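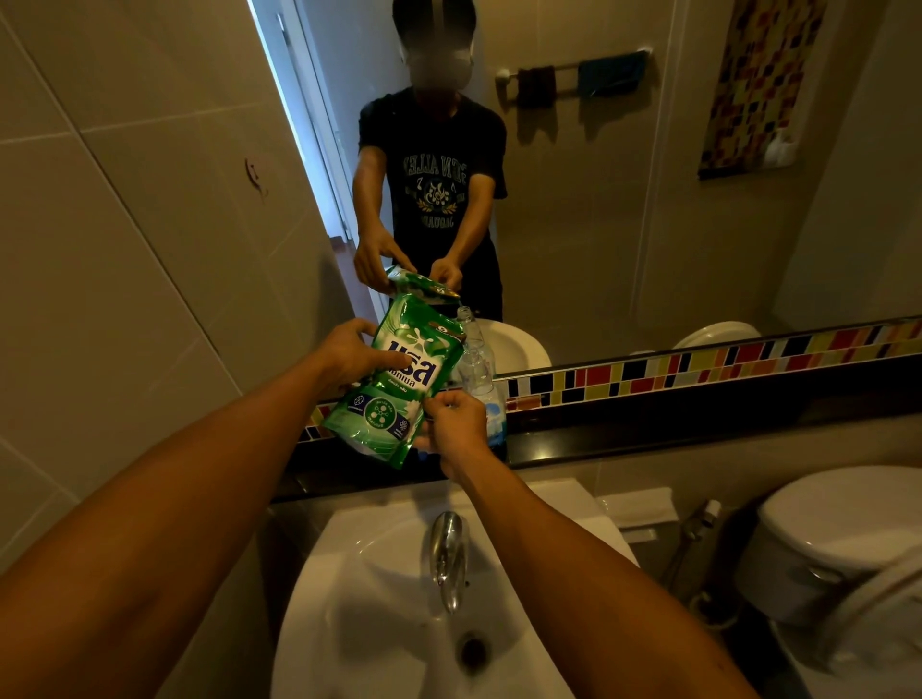
Refill pouch over the basin. Pouches suit the liquid dispenser; see step 4.

4. Setting up the detergent dispenser

This section covers the Jukton compact washer, top-load and front-load versions. Complete section 3 (levelling and hoses) first. The machine should be plugged in but switched off at the wall.

4.1 Before you start

You will need the measuring cap from the accessory bag, a dry cloth and a liquid or powder detergent marked low-suds. The cap has two lines. The lower line is for a half load and the upper line is for a full load.

CAUTION: Do not mix detergent with bleach, descaler or any other cleaner in the drawer or in the same container. Keep all laundry products out of reach of children.

4.2 Filling the drawer

1. Pull the drawer out until it clicks. On the front-load version, press the blue tab down and lift the drawer clear.

2. Remove the packing foam behind the drawer. There is one piece on the top-load version and two on the front-load version.

3. Decide whether you will use liquid or powder. For liquid, slide the Ateck insert into the left compartment with the arrow facing you. For powder, leave the insert out and store it with this guide.

4. If your detergent comes in a refill pouch, decant it into a rigid bottle with a screw cap. Work over a basin or laundry tub. Cut or tear the corner, stand the bottle on a flat surface and pour slowly. Label the bottle with the product name and keep the dosing panel from the pouch.

5. Measure with the cap and pour into the left compartment. Stop at the MAX line.

6. Put fabric softener, if used, in the compartment marked with a flower. Thick softeners need diluting with an equal amount of water.

7. Push the drawer in until it is flush with the panel.

NOTE: The right compartment is for pre-wash only. Leave it empty unless you have selected Pre-wash or Soak.

4.3 First cycle (no clothes)

1. Turn on the cold tap. Hot water models: turn on both taps.

2. Check the hose connections by hand for drips. If a connection weeps, turn the tap off and refit the washer as shown in section 3.

3. Switch on at the wall and press Power. The display shows two dashes.

4. Turn the dial to Drum Clean. Add detergent to the lower line on the cap.

5. Press and hold Start for 6 seconds. The lid or door will lock.

6. Stay nearby until the machine has filled and begun to turn. The drain hose must stay hooked over the tub or in the standpipe, with no more than 200 mm of hose inside the pipe.

7. When the cycle ends, wait for the lock light to go out, then wipe the seal.

CAUTION: If the machine walks across the floor during the spin, press Power and wait for the drum to stop. Check that all transit bolts have been removed. Never lean on the machine to hold it still.

4.4 Soft and hard water

The factory dose setting suits most town supplies. On bore water or very hard water, use the dose for hard water on the detergent pack and run Drum Clean every month. On tank water, fit the Ngata inlet filter (sold separately) to the cold hose and rinse the mesh when the machine starts to fill slowly.

4.5 Cleaning the dispenser

Do this when residue builds up, or when you change from powder to liquid.

1. Switch off at the wall and remove the drawer.

2. Take out the insert and the softener siphon. The siphon pulls straight up.

3. Soak all parts in warm water in the basin. An old toothbrush will get into the corners.

4. Wipe the drawer cavity, including the roof, where the water jets are. Use a damp cloth. Do not direct a spray bottle at the control panel or into the cavity.

5. Dry the parts, refit the siphon, then the insert, then the drawer.

6. Put detergent and household cleaners away with their caps on and their labels facing out.
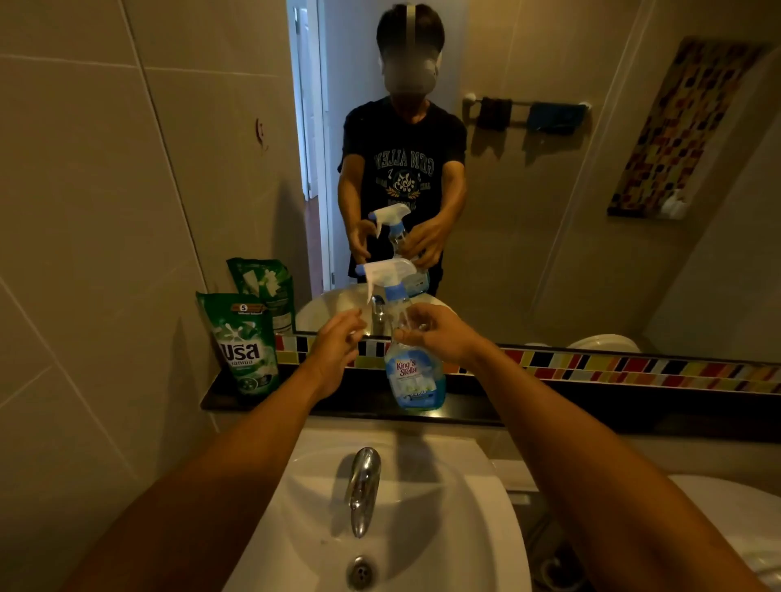 4.6 If something goes wrong

Detergent left in the drawer: Check that the tap is fully open. Clean the inlet filter. If using powder, make sure the Ateck insert has been taken out.

Too much foam: Select Rinse and run it with no detergent. Use less at the next wash.

Code E4 after the first fill: The drawer is not fully closed. Push it in and press Start.

Water under the machine: Turn off the taps and the power. Do not use the washer again until the leak has been found.

Continue to section 5, Choosing a program.

Comments (3)

The siphon on mine was really stiff. Ran it under the hot tap for a minute and it came straight out.

Does the insert from the older model fit? Lost mine in the move and the spare parts page only lists the new one.

Code E4 had me stumped for half an hour. Bit of foam still jammed behind the drawer, so check for that second piece.

Contact Hustent Appliance Support | © Hustent, distributor of Jukton laundry products | Back to top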